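An afternoon with the planner people at Witard

I got in on the May open house at Witard, the robotics software shop out past the Erport rail yard, and I'd happily go again!
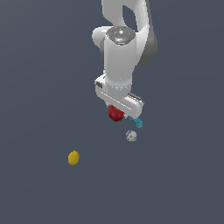 I'd figured on a lot of hardware and mostly got screens, which suited me fine (I write scheduling code for a living, so I'm an easy crowd). Their main product is a motion planner called Siregar. You give it a goal pose and it samples a bunch of paths, throws out the ones that collide with anything, and smooths whatever is left. The developer at my station had it set to try 16 candidates per grasp, and you could scrub through them one at a time – I did that for far too long and held up the line.

Then came Grumon, their test runner. Every night it shuffles some 1000 tabletop layouts in simulation, runs the planner on each one, and sorts the failures by cause. Bad grasp angle, joint limit, timeout, that sort of thing. I asked how they keep the physics settings from drifting between releases and got a long, slightly pained answer about contact friction and versioned config files. I took 2 pages of notes on that alone.

The perception talk was weaker. Six people crammed into a side room, the slides were tiny, and we never got to the part on pose estimation for round objects, the bit I'd come for. The handout covers it, though, and I read it on the train home. Parking is free if you drive, but go before noon – the lot fills up fast and the coffee runs out too.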